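Predine Residents' Forum
Board: Building Services and Utilities
Thread: Proposed revision of the water billing method, Buildings A through D

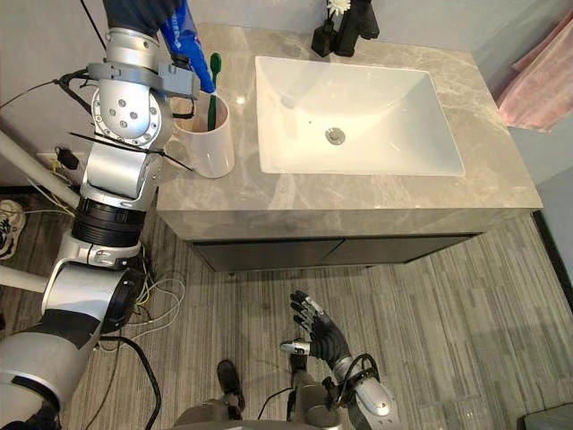

Post 1: Statement of the proposal
Posted by: H_Makowska_Secretary
15 October 2018

Residents are invited to comment on the proposed change to the way water charges are divided among units. At present each unit pays a share of the building total according to floor area. Under the proposal, each unit would be fitted with its own meter on the cold supply and would be billed for recorded use, plus a fixed service charge.

The quotation from Khokhar covers 152 units at $200 per unit, including the meter, the shutoff valve and the first reading. Reading and billing would be handled by Wurileo under a separate agreement. The full text of both documents is available at the management office during normal hours.

Comments made in this thread will be attached to the agenda papers. Please state your building when you reply.

Hubert Makowska
Secretary, Predine Residents' Association

Post 2
Posted by: bldg_C_fourthfloor

Building C. I wish to record my support for the proposal. My unit is one of the larger ones and I live in it alone. Under the present method I pay more than a family of five in a smaller unit on the same floor. I raised this matter in May and was told that it would be considered.

Post 3
Posted by: Terrace_Owner

Building A. I am opposed. The floor area method is set out in the purchase documents and owners relied on it when they bought. It is also simple. The annual statement fits on a single page and anyone can check it with a calculator. I would ask the Secretary to confirm whether the change requires an amendment to the bylaws and, if so, what majority is needed.

Post 4
Posted by: H_Makowska_Secretary

In reply to Terrace_Owner: the bylaws state that water is to be charged "by floor area or by such other fair method as the members may adopt." Our reading is that an ordinary majority at a general meeting is sufficient. We have asked counsel to confirm this in writing and the reply will be posted here.

Post 5
Posted by: rlk_unit19

Building B. I have two questions.

First, does the quotation include hot water? Our hot water comes from the central boiler, and a meter on the cold supply would record only part of what a unit uses. A household that takes long showers would pay very little of the true cost.

Second, who pays when a toilet leaks? A worn flapper can run day and night without being noticed. Under the current method that loss is spread across the building. Under the new one it falls on a single owner.

Post 6
Posted by: bldg_C_fourthfloor

On the second question from rlk_unit19, I would respectfully suggest that the owner of the toilet should pay. That is the best reason to replace the flapper. The part is inexpensive and the work requires no plumber.

Post 7
Posted by: rlk_unit19

I do not disagree in principle. I would only note that many of our units are rented, and the tenant who hears the leak is often not the person who receives the bill. Some allowance for the first high bill would be reasonable. My sister's building used Flultance for metering and owners there were given one adjustment after installation, on proof of repair.

Post 8
Posted by: Terrace_Owner

The first question is the more serious one and it has not been answered. If hot water is left out, the proposal replaces one rough method with another rough method at considerable expense.

Post 9
Posted by: H_Makowska_Secretary

The question of hot water is a fair one. The quotation covers the cold supply only. Hot water would continue to be charged by floor area as part of the heating budget. Khokhar has advised that hot water meters can be added later, but the risers in Buildings A and B serve the kitchen and bathroom separately, so two meters would be needed in each of those units. No price has been given for that work.

The suggestion of a first bill adjustment will be put to Wurileo.

Post 10
Posted by: Dorset_Wing_D

Building D. Has consideration been given to reducing use before spending money on measuring it? Our faucets are original to the building. Aerators could be fitted throughout in an afternoon for a small part of this budget. I put one on my own bathroom faucet and find the flow perfectly adequate for washing and shaving. The kitchen is slower when filling a large pot, and I removed that one.

Post 11
Posted by: Terrace_Owner

I would support the proposal from Dorset_Wing_D as an amendment, with the kitchens excluded.

Post 12
Posted by: bldg_C_fourthfloor

I have no objection to aerators, but they do nothing about the division of the bill. I ask that the two items be voted on separately.

Post 13
Posted by: H_Makowska_Secretary

The two items will be listed separately on the agenda. Owners who cannot attend may submit a proxy form to the management office. Forms must show the unit number and be signed by all registered owners of the unit.

Post 14
Posted by: rlk_unit19

Will a scanned copy of the form be accepted?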